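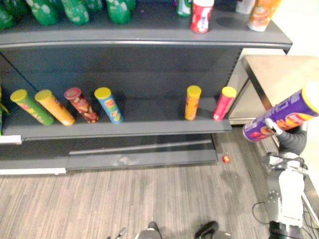
Wynne wants to know why we don't just buy one that doesn't drop things, and whether the grip fault is "the same one as before Christmas or a new one". Fair question. It's the same one. It has had a rest and come back stronger.

1/ For those who missed December: we have a shelf-stocking robot on trial at Grendlow. It picks up crisp tubes and puts them where crisp tubes go. On good days it does this all afternoon and I drink tea.

2/ The fault goes like this. The arm closes on a tube, lifts, starts to turn, and somewhere in the turn the gripper decides it isn't holding anything. Having decided that, it opens. You can guess the rest. So can the floor.

3/ The log for these events says GRASP OK. Then a second later, GRASP OK. Then PLACE COMPLETE. I have never met a colleague so at peace with its own work.

4/ Out of 500 picks we had 13 drops. The Esovetti salesman's slide called that "over 97% retention", and I can't fault his arithmetic. I'd still like to see him say it to a customer with a tube of crisps on their foot.

5/ First theory was the fingers. New finger pads, same drops. Second theory was the tubes, so we spent a morning wiping tubes. I have a degree.

6/ Third theory was the force reading, and that's where it got less funny. The gripper zeroes its sensor when the arm starts up. If the fingers are touching anything at that moment, it takes the squeeze as nothing, and every reading after that is wrong by the same amount.

7/ Which also means it can press a good deal harder than it thinks it is pressing. Tubes don't complain. Fingers would. We've put the hand-over routine out of bounds until it's fixed - nobody takes anything from it, nobody passes it anything, and yes, that includes "just the once".

8/ Reported to Esovetti. They asked us to try turning it off and on again. That is how you get the fault. I wrote this back very politely, on the third draft.

9/ Our own patch for now: arm goes to a clear spot, opens fully, waits 12 seconds, then zeroes. Adds a bit of standing about to every start. Looks like it's plucking up the courage.

10/ No drops since, but it's early and I'm not touching the word "fixed". The Turkine people have the same gripper on their rig and are checking their logs. If yours says GRASP OK a lot, maybe go and look at the floor.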